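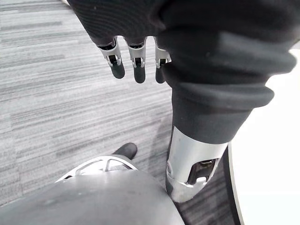
The Rivurari Basketball Federation met its member clubs in April to consider the matter of the Forkside court. Katia Valentini, who presided, had prepared a statement and intended to read all of it. The statement held that a league of 9 clubs could not call itself national while one of them played its home games on a floor with a slope. On the page facing her remarks, the program carried a picture of three jointed metal fingers with black tips, pointing down beneath a dark ribbed knit, and several delegates studied it during the reading of the minutes.

The delegate for Forkside was Gemechu Gebru. He had coached the club for two terms and had never before addressed the full body. He rose when his name was called and buttoned his jacket.

"The slope is acknowledged," he said. "It runs toward the east basket. Visiting clubs are informed of it in writing and are given the choice of ends."

"And which end do they choose?" asked Mrs. Valentini.

"The east, Madam President. They believe the ball will come to them."

The delegate for Gulyás asked that it be entered in the record that his club had chosen the east end and had lost by 3 points. It was so entered.

Mrs. Valentini resumed. Under the rules, a court found unfit was to be closed until repaired, and its club was to play the balance of the season at Plorari, across the river. The ferry to Plorari made its last return before the second half of an evening game would be over. She read this passage more slowly than the rest.

Mr. Gebru asked leave to present a paper. It was a list of 200 names, in different inks, of persons who had agreed to give one day's labor each to lift the floor and lay it level. Some had signed with the hours they could be present. One had written only "after the milking."

"Your club has had this list for how long?" she asked.

"Since last season. We were waiting to be told that we might begin."

Mrs. Valentini looked through her statement for the place where permission of that kind was discussed. She turned back 2 pages and then forward again. The request had been received at the federation's office, stamped, and placed in the file for closures.

She set the statement down and asked whether any member objected to the work. The delegate for Gulyás inquired whether the result of his club's game would stand.

"It will stand," she said, and wrote the word "granted" at the top of Mr. Gebru's list, above the first name, which was his mother's.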